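Jornen releases Juline 2, planning software for robot arms that have to put things away

OSTAU, 10th January. Jornen today released version 2 of Juline, its motion planning and grasp software for small robot arms. The new version handles long, thin, awkwardly balanced objects, a category that covers most of what people keep in a workshop and very little of what robotics companies like to put in their demos.

Juline 1 was good at cubes. Customers were polite about this for a while. Then in July the company opened a public request board, and 502 of the entries that came in were some version of "please, hand tools."

"We read them all," said Araceli Collado, who leads the planning team. "Several were written in capitals. We had a very nice paper on cubes at that point, and we put it in a drawer."

The main change in version 2 is that the planner treats the held object as part of the arm. Once a tool is in the jaws, Juline estimates its length and tilt from the wrist camera, adds that shape to the collision model, and replans the path with the extra reach included. Earlier versions planned for the gripper alone and left the far end of the screwdriver to work things out for itself.

Juline 2 also adds a release planner. Users mark a container once in the setup view, and the software chooses an approach height, an angle and a moment to open the jaws. If it can't find a release it likes, it stops and says which constraint is the problem, in a full sentence. The old message was "ERR PLAN," and support has asked that it never be spoken of again.

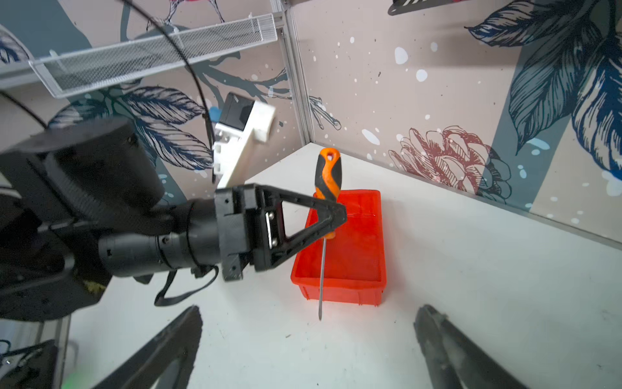

Does Juline 2 need a depth camera?

Any ordinary color camera at the wrist will do, provided it has been calibrated with the tool included in the installer. A depth camera can be added, and the planner will use it to refine its length estimate.

The release was tested on a set of 1,342 recorded pick-and-place attempts, replayed against every nightly build. Szymon Zieliński, who maintains the replay tool, describes it as the part of the product with the least glamour and the most bug reports. It ships with version 2 under the name Pryor, and customers can load their own recordings into it and see where a plan would have gone differently.

"People ask for a smarter planner, and then they spend the whole week in the log viewer," Zieliński said. "So we made the log viewer better. It has a search box now."

Other changes include 17 new gripper profiles, an import path for 3D-printed finger designs, and a pause button that pauses. Plans are computed on the local machine and no network connection is required after activation.

Existing Juline 1 licenses carry over at no charge. Configuration files need to be converted, and the converter keeps a backup copy of the original. Leonora Layug, head of customer support, recommends keeping a second one.

Juline 2 is available for download from the Jornen customer portal. Press questions go to Urszula Domański at the Ostau office.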